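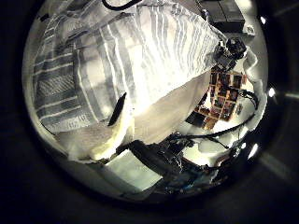 Cloth Handling, Unit 3: Recording Folds on a Bed

Posted by the Dimusari Student Robotics Club, Jun 5, 2025

Units 1 and 2 covered blocks and cups on a table. In this unit you work with bedding and a gripper that carries its own small camera. The goal is a set of clean recordings that the club can use for the cloth event at Ekodura. You should have passed the arm safety check before you start. If you haven't, do that first and come back to this page.

Plan on two people per session. One person moves the gripper and the other watches the cables, runs the recorder and keeps the notes. Switch after every block of recordings.

What you need

The gripper with the wrist camera mounted and the lens cleaned
The club laptop with Nirari installed
A striped cloth from the Preda kit
A made bed, or a mattress with a fitted cover
Cable ties and the long data cable
The session notebook

Stripes help a lot. A plain white sheet under strong light washes out in the wrist view, and then the fold line is hard to find when you go back through the recordings. With stripes you can see where one layer changes direction over another. Turn the room lights on and leave them alone for the whole session.

Step 1. Check the camera view

Open Nirari and choose the wrist feed. The view is round and strongly bent, so a shelf or a wall near the rim will look tilted. Leave it that way. The software corrects for the lens later, and cropping the video now will break that correction.

Close the gripper all the way and look for the fingers in the feed. If they are missing, loosen the camera bracket, tip it down a little and tighten it again. Write the bracket setting in the notebook.

Step 2. Sort out the cables

Run the data cable back along the arm and tie it behind the wrist joint. Leave enough slack for a full turn of the wrist. The cable person holds the rest. A loop of black cable lying over the cloth can drag it sideways in the middle of a fold, and it also covers up the stripes. Move it before you start a recording. If it slides back during a fold, finish the fold anyway and mark the recording "cable."

Step 3. Set the start position

Spread the cloth and smooth it with your hand. Put the lower right corner in a slightly different spot each time. If every recording starts the same way, the trained program will only work from that one position, and the judges at Ekodura place the cloth themselves.

Step 4. Record a fold

Press Start and wait for the tone.
Bring the gripper down beside the corner with the fingers open.
Slide one finger under the edge, close, and lift until the corner clears the layer below.
Carry the corner across in one smooth movement and lower it.
Open the fingers, back straight out, and press Stop.

Go slower than feels natural. Jerky movement was the main reason recordings were thrown out in the spring. If you pick up two layers by mistake, stop, press Discard and set the cloth up again. Missed grabs are different. If you miss and then get the corner on a second try, keep the recording, as those are useful.

Step 5. Record the room

Between blocks, hold the gripper up over the bed and take one short recording that shows the bed, the floor and the wall. Label it "room." It helps whoever reviews the session work out where the bed was in relation to everything else. 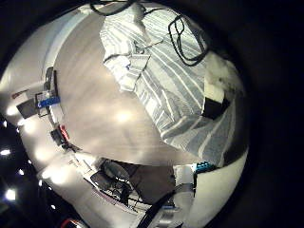 How many recordings does the club need before training?

The target for this unit is 1000 usable folds from all teams combined. Discarded recordings and room recordings don't go toward the total.

Step 6. Name and upload

Use the team name, the unit number and the recording number, with underscores between them. Don't use spaces. Nirari skips file names with spaces and gives no warning. Upload to the Unit 3 folder before you leave. The upload is slow on the hallway network, so plug into the wall port in Room 107 if you can.

Common problems

The feed freezes when the wrist turns. The data cable is too tight. Retie it with more slack.

The gripper closes on nothing. You are probably coming in too high. Lower the wrist until the fingertip presses lightly into the mattress, then slide in.

The Stop button doesn't respond. Wait for the buffer to finish writing. If you close the program during the write, the recording is lost.

Error 2756 shows at startup. The camera was plugged in after the program opened. Close Nirari, check the plug and open it again.

Before you leave

Power off the arm, coil the long cable, fold the cloth and put it back in the Preda kit. Sign the notebook. Unit 4 uses the same setup with a pillowcase, so leave the camera bracket where it is.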